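Getting the base right: Uriel Valdovinos on garden rooms

Uriel Valdovinos has been building timber garden rooms for Direro since the firm moved out of general joinery. He runs the groundwork and frame crews, and most of his week goes into the part of the job the customer never sees once the floor is down. We spoke on a Tuesday, between a site visit and a delivery.

His first question to a customer is about drainage. "People want to talk about doors," he says. "I want to know where the water goes after a heavy rain. If the lawn holds water at the low end, I need to know before we pick a spot, because moving the building six feet on paper costs nothing."

Direro uses two foundation types. On level ground with decent access, the crew pours a concrete slab over compacted stone. On slopes, or near mature trees, they use steel ground screws with a timber subframe on top. Valdovinos prefers screws where the soil allows. "A slab is fine, but you commit to it. With screws I can adjust height at every point, and the air moves under the floor. On a slab you have to be much more careful about the membrane and how the wall plate sits."

The standard subframe puts a bearer over each row of screws, with joists hung between. He asks for a gap of at least 200 mm between the soil and the underside of the timber. Lower than that, he says, and leaves collect underneath and stay there.

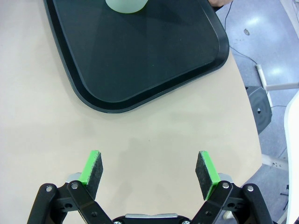 Walls come next, and here he is particular about the order of the layers. The vapor barrier goes on the warm side of the insulation, with taped joints, and every cable hole is sealed as it is drilled. "Don't leave it for the end. By then the electrician has put in four more holes and the board is going up."

The Meléndez job, finished in July, tested most of these rules. The garden dropped away toward a retaining wall, and the side passage was too narrow for a mini excavator. Everything went through by hand. Emiliano Cortés, who set out the screws, recalls hitting old rubble on the second row. "We pulled two screws and moved them in toward the middle," Cortés says. "That changes the span, so we went up a joist size on that side. It added a day."

The roof on that building is a single slope at 2 degrees, covered in one sheet of rubber membrane. Valdovinos would have liked a steeper pitch, but the customer wanted the height kept down. He accepts a shallow pitch if the deck is flat and the gutter edge is straight. "If the deck dips between rafters, you get a puddle. The rubber can take it. The dirt ring looks bad, though, and the customer will call."

For ventilation he leaves a 55 mm air space above the roof insulation, open at both ends behind insect mesh. Some builders fill the full depth of the rafter – he has opened up a few of those roofs, and found black staining on the deck.

Asked about glazing, he is brief. Large fixed panes on the north side, opening ones where there is a cross breeze, and nothing below knee height if the room will hold a desk. A larger room at Flollinholm has a wall of sliding doors facing west. "Nice in the evening. In the afternoon they pull the blinds. I would have put in a deeper overhang."

Direro's next build is a workshop on Lustgate, on a slab this time, with a thicker edge under the wall that carries the bench. The stone goes down first, and the pour depends on the weather.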